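The Preltley Handheld Gripper Pair

Hi, I'm Sawsan Harb, and I look after the Preltley at Diltwood. I've ended up writing this page too, because I'm the one who answers your emails anyway! The Preltley is a pair of grippers you hold in your hands, one left and one right. You do a job with them the way you'd do it at your own bench, and the recordings go toward teaching a robot arm the same job. You don't write any code and you don't need a fenced-off cell to get going.

I came to this from the packing side. I spent years at a gift and homeware packer called Masri, so when I talk about fiddly little items I mean it (I still see ribbon in my sleep). Back then a robot was something an outside engineer set up, and if the product changed we waited for him to come back. What I like about the Preltley is that the person who knows the job is the one showing it.
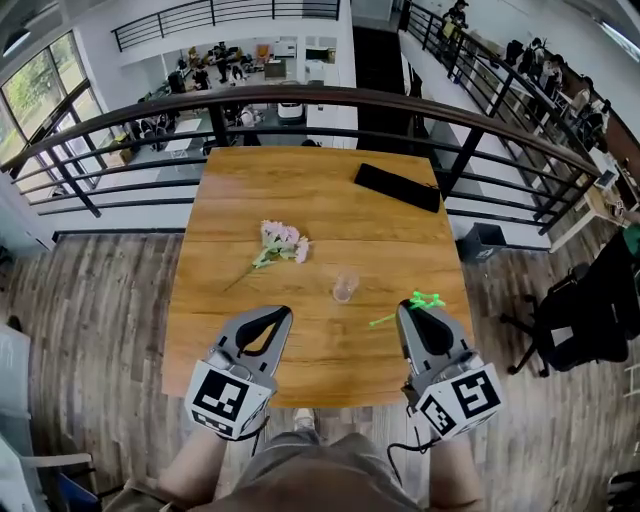

How long does it take to learn to use the grippers?
Most people are comfortable after an afternoon. The first hour feels clumsy, a bit like eating with somebody else's chopsticks, and then your hands settle down.

We usually suggest starting with light things you don't mind dropping. Artificial flowers are great, and pipe cleaners are annoying in a useful way. Leave glassware until you've got a feel for the squeeze, and do one item at a time before you try anything that needs both hands.

Now, the question I get on every visit is what happens to people's jobs, so let me tell you how it went at Ovbridge, who pack table decorations. Raghda Nasrallah runs the floor there and she was pretty firm with us from the start: demonstration time is paid at the normal rate, and it counts as work, with breaks. Five of her packers signed up. The arm took over the repeat boxes, and the mixed orders stayed with the team. Ibsa Zeleke moved from packing to running the demo sessions, and he tells me his shoulders are happier but he misses the chatter on the line. I think that's fair, and I'd plan for it. Talk to your crew early, before the crate shows up.

What you get

2 grippers, left and right
2 marker cubes, fitted
5 spare pairs of finger pads
Cables and a carry case
A printed setup guide (53 pages, lots of drawings)

You'll want a steady table and decent light. Keep the cables clear of your chair wheels, please, I've done that one myself.

Orders and loan sets go through me at the Diltwood office. Dionysis Sfakianakis handles repairs and spare pads, and he'll want the serial number from the bottom of the case.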